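Desk reset, and the great cup problem

Posted November 8, 2019

Quick one because I have to be out the door soon and if I don't write this now it won't get written. The desk is done. Mostly done. Done enough that I can see the top of it, which has not been true since August.

Some of you asked after the last post how I let it get that bad. Easy. It's long and it's white and it's flat, so everything lands there. Mail. Chargers. The stapler I borrowed from Sunita Zamora when we both still worked at the Cirnstead office and which I swear is going back to her. Receipts for stuff I no longer own. A single glove.

And drinks. So many drinks. I'm a person who gets thirsty, pours something, has two sips, gets distracted and then pours something else somewhere new. By the end of a bad week there's a mug behind the monitor, a glass by the lamp, a bottle rolling around near my feet. I've killed a keyboard this way. Possibly two, the second one was on its way out already.

So the rule I'm trying: one cup, one bottle. That is it. The cup is for whatever I'm drinking right now, the bottle is for water to top it up, and if I want a third thing I have to take one of the first two back to the kitchen. Sounds silly written down. It's the only desk rule I've kept for longer than a weekend.

How I did the clearing, for anyone with the same mess:

1. Everything off

All of it. On the floor, on the bed, wherever. I used to try cleaning around things and all that happens is you move a pile to the left and then move it back. Took me one podcast and half of another. Lots of dust under the printer. Lots.

2. Wipe it twice

First time with a wet cloth and a drop of dish soap, second time with just water. White desks show streaks like crazy if you skip the second one. I had a bottle of Danko spray left over from the old apartment and it was fine but it left a sort of film, so back to dish soap. There's one coffee ring near the back that is now a permanent resident. Baking soda paste helped a little. Not enough.

3. Drinks go back first

I know, everybody says put the lamp and the computer back first. I did it the other way this time. Cup on the left, bottle over to the right, big gap in the middle, and then everything else had to fit around them. If there's a proper spot for the drink from the beginning you don't end up balancing it on a notebook later.

The cup I like for this is the smoky see-through plastic kind with a handle and the flat angled sides. Thick base, so it sits well. Plastic bounces, glass does not, ask my old kitchen floor. And being able to see into it matters more than I thought it would – no more surprise tea from three days ago.

For the bottle any clear one does. I reuse the ones water comes in, for a while anyway, then they go in the recycling and I start on another. The red and white label makes it easy to spot when I'm reaching for it without really looking. Keep them well apart! When they stood side by side I'd go for one and knock the other, every single time.
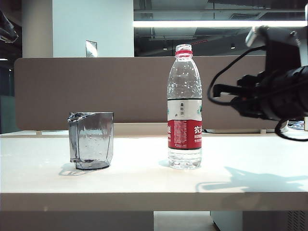 4. Cap on, when there's a keyboard

My weak spot. I take the cap off, put it down, and it's gone. Into the void. I found 5 of them behind the desk when I pulled it out, plus a pen I'd been missing and some very old popcorn. Trying a little dish for caps now. We'll see. If the laptop is open the cap really should be on, and yes I'm saying this to myself.

5. Everything else, slowly

I put back the lamp, the laptop, one notebook, one pen cup. Then stopped for the night. Next morning I let myself bring back anything I'd gone looking for, and that was the headphones and the scissors. The rest went in a Deltuvent box in the closet (the medium one, decent lid, handles are a bit sharp on the fingers). Not opened it since. Might be telling me somthing.

Mail has its own folder on the wall now. It's already too full but it's full on the wall and not under my elbow, so I'm calling that a win.

Stuff I still haven't sorted: the cables. I have a whole drawer of cables and I'm scared of it. I looked at the Prallosari cable trays that clip under the desk and they seem ok, but I'm not sure the edge on mine is thin enough for the clamp. If anyone's put one on a thick desktop, tell me please. Would also take ideas for the coffee ring. Lemon? Someone said lemon.

One more thing before I run. Droplets. A cold bottle sweats all over a desk like this and the puddles hide because everything's white, and then you put paper down in it. I keep a folded dishtowel in the top drawer now and give it a swipe when I get up. Tried coasters, they stick to the bottom of the cup and then drop off halfway to my mouth, which I hate.

Ok late now. Closet next, probly, and then the drawer if I'm feeling brave.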